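Skoso Glossary: Names of Household Things in Upland Dialects

Version 3, May 25, 2018
Maintained by Leopold Ortner

What is in this package

Skoso is a small word collection. It holds the dialect names for things that people keep and use at home, as they were told to us in two valleys, Enau and Pradero. The collection has 166 entries. Each entry gives the word as it was spoken, the standard word, a translation into English, the place, and a note about the use when we have one.

I started this work for my own pleasure, and the first version was only a list in a notebook. Ikechukwu Babalola then helped me to bring it into a form which other people can open and search. He also wrote the checking script, called Uzor, that comes together with the files.

The English of this document is mine and is not my first language. If a sentence is not clear, please write to me and I will try it again.

Files

entries.csv: the main table, one row for each word
variants.csv: other forms of the same word, linked by the entry number
notes.txt: longer remarks that did not fit in the table
uzor.py: the checking script
license.txt: the terms of use

All the files are saved in UTF-8. In older spreadsheet programs the long vowels can look broken when you open the table with a double click. In this case import the file by the menu and choose the encoding by hand.

Columns in entries.csv

id: a number, never used again if an entry is taken out
form: the word as spoken, in our spelling (see the section on spelling)
standard: the word of the standard language, empty if there is none
english: a short translation
place: Enau or Pradero
domain: one of 12 groups, for example kitchen, washing, table, bed, stove, yard
age: old, mixed or young, which means the age of the speakers who know the word
sure: a value from 1 to 3, where 3 means that we heard it from several speakers without asking for it

The domain "table" is the one with the most discussion. In Enau there is one word for the table as a piece of furniture and another for the table as the place where the family sits. In Pradero the second word has moved to mean only the top, that is the board itself, and from there comes a whole family of words for its edge, its underside and the worn place where the bread is cut. I have kept all these forms as separate entries.

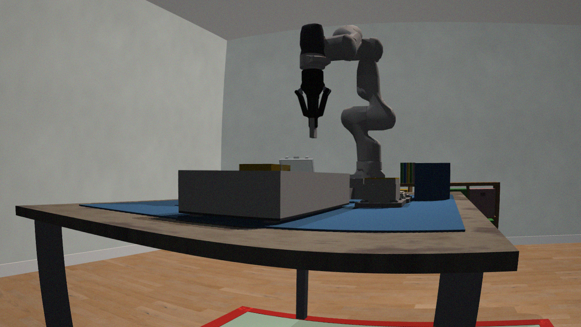
Ikechukwu Babalola: I still think the edge words should be one entry with variants. A reader who searches for "table edge" gets several rows now and does not know which to take.

I understand this wish, and for the search it would be better. But the speakers in Pradero make a difference between the front edge, where you rest your arms, and the edge on the wall side. When we join the rows, the difference disappears from the table and stays only in notes.txt, where few people will look. For the present version I leave them apart. In variants.csv there is now a column "see_also" which connects them.

How the words were collected

Most of the words come from conversations in kitchens. We did not use a list of questions at the beginning, because with a list people tend to translate for you and give a word that they would not use themselves. We asked them to tell how a certain job was done in the house of their parents, such as washing day or making the dough, and wrote down the names as they came.

Later we went back with a short list to fill the gaps. Words which we got only in this second way have the value 1 in the column "sure". This does not mean that they are wrong. It means that I would not build an argument on them.

We did not record the names of the speakers in the files. They agreed to have their words published, and some of them did not want more than this.

Spelling

The spelling follows the standard language as far as possible. A long vowel is written double. The dark sound between a and o, which is frequent in Enau, is written with å. We do not mark the stress unless it falls on a later syllable than one would expect. Then a small stroke stands before the syllable.

In version 2 the double vowels were not used in the same way in the whole table. I have corrected this, but it is possible that 5 or more rows escaped me, especially in the domain "stove".

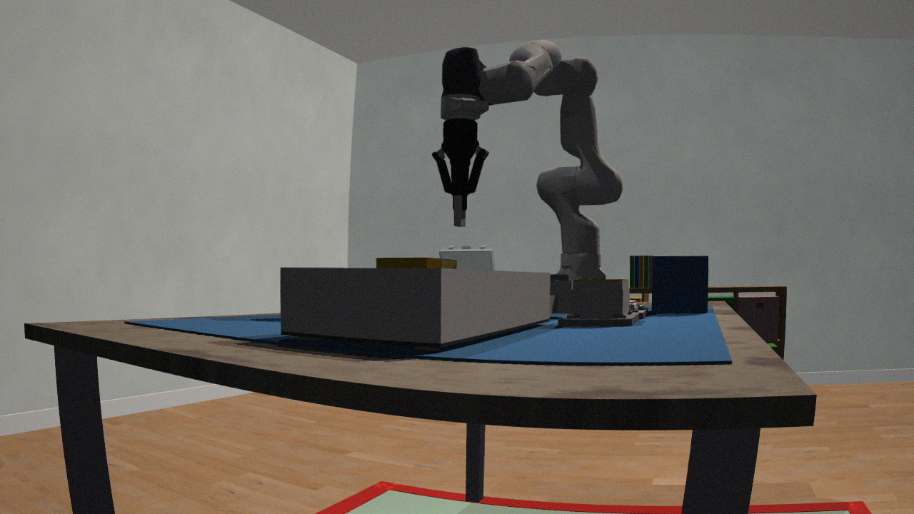
Picture 2. A long table with boxes on it.

Running the check

Uzor needs Python 3 and no other library. Put it in the same folder as the tables and start it with:

python3 uzor.py entries.csv variants.csv

It looks for empty forms, double numbers, domains that are not in the list, and variants that point to an entry which does not exist. It changes nothing in the files. The messages are printed on the screen, each with the row number.

Known problems

The domain "yard" is thin, and for Pradero it has nearly no words for tools. Some translations are too general: three different kinds of basket are all translated as "basket" at the moment, and one must read the notes to see how they differ. The column "age" was filled from memory for the oldest entries.

Terms of use

You can use and change the files for any purpose if you name the collection and the version. Please do not mix the entries with other lists without keeping the column "place". A word from Enau without its place is of little use to the next person.

Corrections

Send them by e-mail or as a changed row, with the entry number in the first line. I collect them until the end of June and then prepare the next version. Corrections from people who grew up in one of the two valleys are put in first.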